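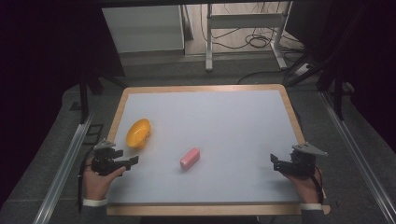

How do we decide what stays on a work surface?

Keep only the things which the present step needs, and give each of them enough free space that a hand can reach it from two sides.

Household Practice, unit 4: Clearing and Setting a Small Surface
Course reader by Rhona Imrie, pages for the February group

In the last unit we cleared a full kitchen table. Now we work smaller. A low board on the floor is enough, and two objects are enough also, for example a small bowl and a pink block the size of a soap bar. Students often find this too easy, and then they put the bowl at the very border and it falls down.

Terms

Field: the flat part where objects may stand.
Border: the raised or colored edge. Nothing rests on it.
Rest place: where an object waits between two steps.

Setting the board

Put the board on a carpet or a mat. Sit so that both near corners are in easy reach. The bowl goes to the left, well inside the border. The block goes near the middle. It may lie at an angle, this is not a mistake. Leave the remaining field empty.

Exercise A. Move the block into the bowl and take it out again. Do not push the bowl.

Exercise B. Exchange the places of bowl and block. You need a third place for a moment, so choose it before you begin.

Exercise C. Repeat A with the bowl at the right side. Write down which version was slower for you.

The Hunov reader calls the empty part "waste area". I do not follow this. In my opinion the empty part is what makes Exercise B possible at all, and we will discuss it when we come to drawers.

Please hand in your notes for A and C by Fri 20 December, on paper, in the Gourlay room. Exercise B is discussed in class only.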